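7 de septiembre de 2024. Cuaderno de taller, puesto 6.

Preparación de la mesa para el plegado de paños. Se mantiene la esterilla marrón sobre el tablero blanco. Bandeja de plástico rosa a la izquierda, con el paño azul marino sin doblar. Soporte blanco con los dos palos de madera a la derecha.

Ref. de la bandeja en inventario: 3511. El paño es del lote Trasix, 300 mm de lado según albarán; falta medirlo. El pedido 1620 a Flivden sigue abierto desde junio.

Pendiente:
- marcar en la esterilla la posición de la bandeja; la esquina delantera izquierda sobresale un poco
- decidir si el paño se deja hecho un ovillo o extendido al empezar
- etiquetar el soporte

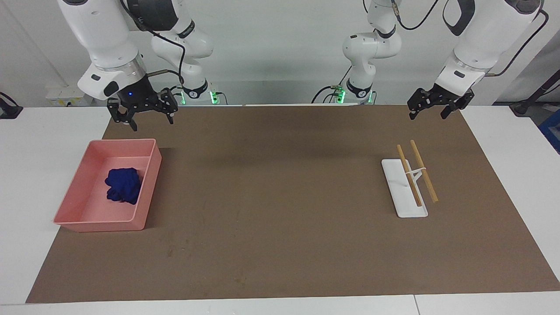 Lorna Quiambao: yo lo dejaría hecho un ovillo. Si se extiende antes, los tiempos de plegado no se pueden comparar con los de junio.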